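Tadlow Home Skills, Spring Term
Handout for Session 6: Bringing the Shopping Home
Tutor: Shuzhen Bai

Hello again, everyone, and well done for getting through the larder session, which I know ran on a bit (my fault entirely, I do get carried away about jars). This handout covers bags and baskets, and how to get food from one to the other without bruising half of it on the way. Please read it before you come, and bring it with you, as we shall be scribbling on it.

1. Before you unpack anything

Clear a space first. I know it sounds fussy, but most of the muddle in a kitchen after a shopping trip comes from bags being put down on top of whatever was there already, and then you are hunting for the eggs underneath the post. Put your baskets out at the back of the worktop, where you can reach them over the bag, and leave the middle free.

At home I keep the baskets by type. Vegetables go in one, fruit in another, and bread stays right out of both. You may well have your own system, and if it works I wouldn't dream of changing it! What matters is that everybody in the house knows it, so that the person who unpacks on a busy evening puts the cucumber where the person cooking will look for it.

2. The thin carrier bag

A good many of you told me in January that you still have a drawer full of these, and so do I. They are perfectly useful if you treat them kindly. The trouble is that they cling to themselves, and once they have been crumpled up in a drawer the mouth can be the hardest part to find. Look for the handle loops first and let the rest hang down from them. Gravity will do a fair bit of the sorting out for you. 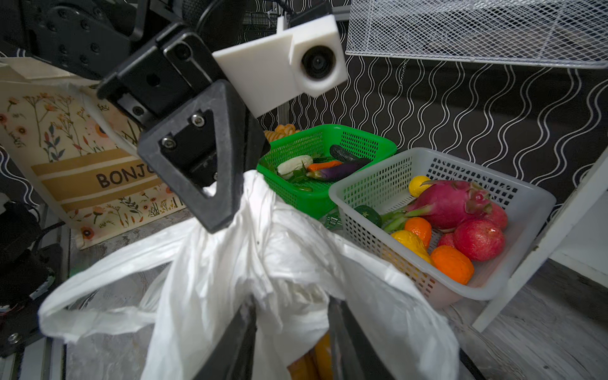 When you are putting things in, long firm items such as carrots should go in lying together and pointing the same way, low down in the bag. A carrot that stands on its end will find the weak spot sooner or later, usually halfway up the stairs. Anything soft waits until the firm things have settled. Herbs go in last of all, or better still, carry them in your hand, and then you get the lovely smell all the way home.

When you are taking things out, please don't tip. I have seen it done so many times, and I did it myself for years, and there is always one tomato that makes a run for it. Open the mouth wide with both hands, one on each side, and set the bag down so that the food rests on the surface and the handles aren't taking any weight. Then lift things out singly. If you are working with a partner, one of you can hold the mouth open while the other reaches in.

3. Which basket for what

Vegetables: a basket with holes in the sides is best, as the air can move through it. Lay aubergines and cucumbers down flat, with the smaller things tucked in where there is room. Little peppers and odd carrots love to hide, so keep those near the front.

Fruit: slotted baskets do nicely. Put the heavy, thick-skinned fruit in first and give anything delicate a place of its own. Lemons and oranges will sit quite happily at the edges.

Bread: rolls want to be kept away from anything damp. They can be piled up for the short while you are unpacking, then wrapped or put in the bread bin.

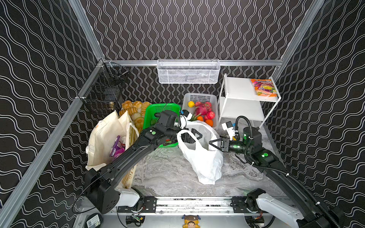

Bag in the middle, with the bread and the baskets behind it.

4. Folding the bag away

Smooth the empty bag flat with the side of your hand, handles at the top, and press the air out from the bottom upwards. Fold it lengthways 2 times, then roll it from the base and tuck the handles round. It won't be beautiful the first time. Mine weren't either.

For next time

Please unpack one proper shop at home using the order above, and jot down where you got stuck. There are 28 of you this term, so I can't hear from everybody at length, but I do read all the notes and I enjoy them very much. Bring 2 carrier bags, any size, the more crumpled the better. We shall begin with folding and then move on to the fridge shelves.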